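Department > Student Projects > Packaging Studies

Folding Mailer Boxes for Cable Packing: Project Report
Student author, Trilledach program, March

The goal of our project was to prepare one cardboard mailer for the Skitance cable set and to describe how it is folded. We received the blanks flat. Each blank has rounded tuck flaps, and the walls must go up before the lid can close.
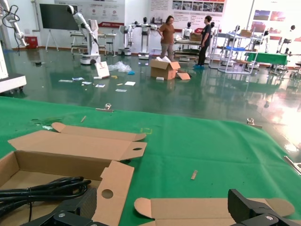
We worked on a table with a green cloth held by metal clips. The cloth protects the cardboard, but it moves a little when a person presses on it, and then the corners do not meet well. For this reason we tightened the clips again before each trial. 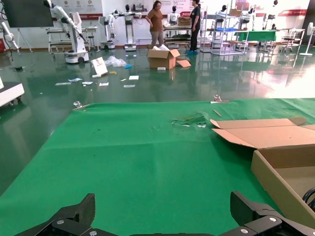
Page last changed: March, 10:22

In the first trials we pressed the lid crease too early. The lid should stay folded back until the tray has its full shape.
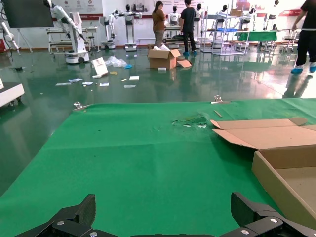 After that we compared folding on the cloth with folding on a smooth surface. The smooth surface was easier for the long side walls, and the cloth was better for small tabs.

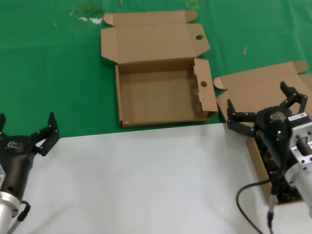 The end flap with the round hole was the most difficult part for us. It likes to lean outward, and it must be bent inward with two fingers while the lid comes down. We would like to repeat the work with the thicker Verhoeven board.

Related reports
Paper Filling for Small Cartons
Worwood Tape Test, Part 2
Sorting Packaging Waste in the Workshop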